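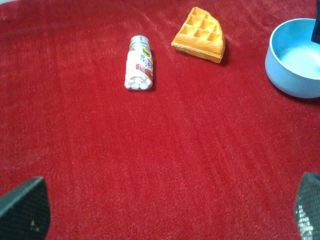
Acoustics workshop, Sadstead. Notebook 18.
Wednesday, opened 9:15 a.m.
Entry by Ebuka Aliyu

Subject: reverberation in the Pandholm lecture room, second set of measurements.

Purpose. The first set was taken with the room bare and the seating removed. The second set was to repeat the same positions with seating in place and the rear wall drapes hung at full width. The room is to be used mainly for speech. The client has asked for a recommendation on drapery before the electrical work begins.

Room. Volume as calculated from our own tape measurements is 2,727 cubic feet. The drawing supplied by the architect gives a larger figure, as it ignores the lowered ceiling above the entrance. All calculations in this notebook use our figure. Colleagues working from the earlier summary sheet should correct it.

Equipment. Omnidirectional source on the low stand, measurement microphone on the tall stand, Dogar interface, spare cable from the gray case. The long cable produced an intermittent crackle when moved and has been tagged for repair. The calibrator was checked before the first run and again after the last. The two readings agreed.

Conditions. Ventilation off at the wall switch. The corridor door does not latch unless lifted slightly by the handle. Two runs were discarded on this account and repeated. Room temperature and humidity are entered on the loose sheet clipped inside the back cover.

Procedure. Swept tone from the source at the lectern position, microphone moved through the positions marked on the floor plan. Operator outside the room for each sweep. Drapes were hung flat for the first group of runs and gathered for the second. Spacing off the wall was held constant by the track.

Results. With the drapes flat, decay in the 500 Hz band was shorter than in the bare room, though less so than the supplier's table would suggest. Gathering the drapes brought a further reduction in that band and a more noticeable one above it. The lowest bands hardly changed. This is consistent with a thin material hung near a hard wall, and no amount of additional cloth on the same track is expected to alter it. The position nearest the side window gave an uneven decay curve with a clear bend in it. It has been excluded from the average and listed separately.
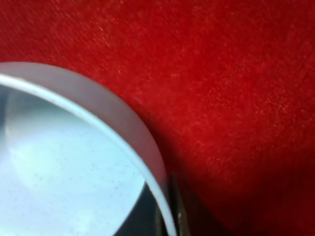

The choice of drape material remains open. Grovska has quoted for a smooth woven cloth and for a heavier pile cloth, and the absorption figures in the quotation do not state whether the samples were tested flat or gathered. Ebuka Aliyu is to request the mounting details in writing. The client's representative proposed judging candidate cloths by eye, which is not advised. On the deep red cloth, for instance, the nap seems to lie in slightly different directions from place to place, so that some patches look lighter and more speckled and others smoother, and toward one corner shadow takes it to a dark maroon. Differences of this kind say little about weight or airflow resistance. Both should be measured on cut samples before any order is placed.

Low-frequency treatment. If the client wishes to control the lowest bands, panel absorbers on the side walls would be the usual course. A depth of 40 mm was discussed by telephone and is probably too shallow for the purpose. Deeper panels would obstruct the window reveal on one side. No recommendation is to be issued until the fire officer has confirmed which walls may carry fixed panels.

Errors and corrections. Run labels for the gathered drapes were entered under the wrong heading on the first page of the log. The heading has been struck through and initialed. The files themselves are correctly named.

Outstanding.
Repair or replace long cable.
Written query to Grovska on sample mounting.
Repeat the side window position with the blind lowered.
Send corrected volume to the Pandholm site office.
Return door key to the front desk, signed for until Friday.

Closed 4:40 p.m.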